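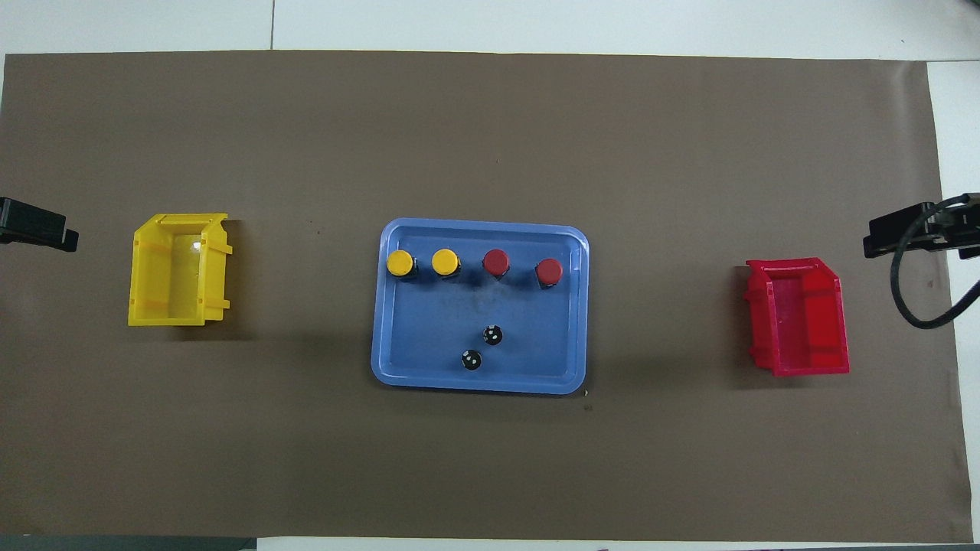
Delia Ghiță wants to know why the air monitors went up only after the wells were drilled. Her comment is one of 190 filed on Marchand's plan for another gas site outside Skavura, and the company's reply runs to a single paragraph. It says the readings so far are "within the expected range." It does not say who expected it.

The plan calls for 6 new wells on the county road, the nearest of them 2,368 feet from the Skavura school. Marchand says that is well beyond the setback. True enough, but the setback was written for single wells, and the county has never said what it thinks of six in a row.
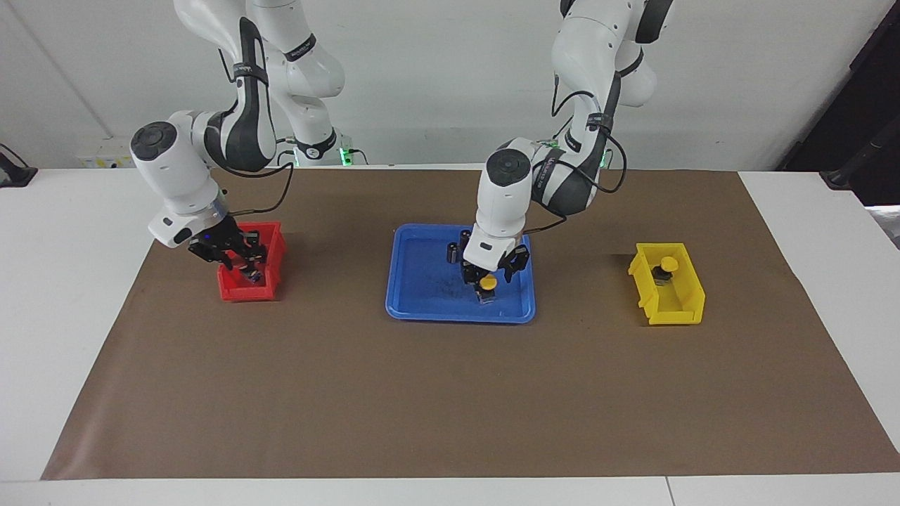
The monitoring itself was handed to Skitotis, a contractor paid by Marchand. It took samples on 10 days in December, when the wind mostly blows away from town and half the trucks were parked. Summer numbers have been promised. They were promised last year too.

County staff say they will look over the samples before the permit goes to a vote. Asked if they would take any of their own, they said the budget did not allow for it this year. Tastach, where a similar site has been running for some time, got the same answer and is still waiting on its summer numbers.

Written comments are open until 9 June 2019.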